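What Is Type 1 Diabetes?
A guide for kids from the Guvville Children's Clinic

Your body runs on sugar. The sugar we mean is called glucose (say it: GLOO-kohs). It comes from food such as bread, rice, fruit, milk and pasta. After you eat, your stomach and gut break the food down, and the glucose goes into your blood. Your blood carries it around your body, from your brain to your toes.

Glucose is fuel. Your muscles use it when you run. Your brain uses it when you do a spelling test. Even when you are asleep, your heart and lungs are using it.

What does insulin do?

Glucose can't get into most of your cells by itself. It needs insulin (IN-suh-lin). Insulin works a bit like a key. It opens the door of a cell so that the glucose can go in.

Insulin is made in the pancreas (PAN-kree-us), which sits behind your stomach. When the glucose in your blood goes up, the pancreas lets out some insulin. When the glucose comes down, the pancreas slows down too. In most people this happens all day long without them noticing.

What goes wrong?

Your body has an immune system. Its job is to fight germs. In type 1 diabetes, the immune system makes a mistake and attacks the cells in the pancreas that make insulin. After a while there are not enough of those cells left. Glucose stays in the blood and the body's cells go hungry.

Before they find out they have diabetes, many kids:

feel very thirsty
go to the toilet a lot, even at night
lose weight
feel tired or grumpy

You can't catch diabetes from a friend. You didn't get it from eating lollies. No one did anything to cause it.

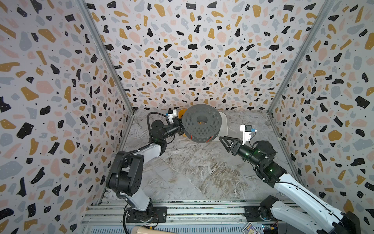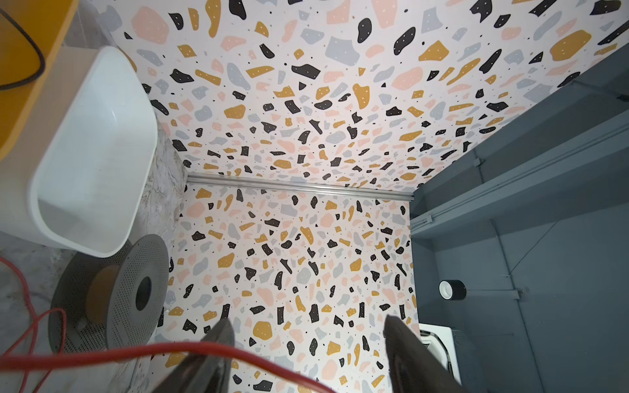 How is it treated?

People with type 1 diabetes need to get insulin from outside the body. You can't swallow it as a tablet, because your stomach would break it down like food. It has to go under the skin. Some kids use a pen with a very thin needle. Others wear a pump, a small machine that gives insulin through a soft tube or a stick-on pod.

Insulin works in different ways. Fast insulin is used at meals. Slow insulin works in the background for many hours. Your diabetes team will work out how much you need, and it will change as you grow.

Checking your glucose

You can check your glucose with a finger prick. A tiny drop of blood goes on a strip, and a meter shows a number. You can also wear a sensor on your arm or tummy. It checks every few minutes and sends the number to a phone or reader.

The number is different all through the day. Food makes it go up. Insulin and exercise usually make it go down. Being sick or worried can change it as well. A number is not a mark out of ten, and a high one doesn't mean you have been naughty.

Lows and highs

A low is also called a hypo. It means there is too little glucose in your blood. You might feel shaky, sweaty, hungry or cross, or find it hard to think. Tell a grown-up straight away, even in the middle of class. You will need something sugary that works fast, such as juice or glucose tablets. Sit down and rest until your number is back up. Don't go off to the toilets or the sick bay on your own.

A high means there is too much glucose in your blood. You might feel thirsty and need to wee a lot. Tell a grown-up, drink water and follow your plan. If you have a high and you are vomiting or have a sore tummy, you need help from a doctor quickly.

Can I still play sport and go to parties?

Yes. Kids with type 1 diabetes swim, dance, play soccer and go to camp. You may need to check your glucose before, during and after you play, and keep a snack close by. At parties you can have cake. A grown-up can help you work out the insulin to go with it.

Words to know

Glucose: the sugar your body uses for fuel.
Insulin: the helper that lets glucose into your cells.
Pancreas: the part of the body that makes insulin.
Hypo: when there is too little glucose in the blood.
Sensor: a small device worn on the skin that checks glucose.

If you have a question that isn't answered on this page, write it down and bring it to your next visit.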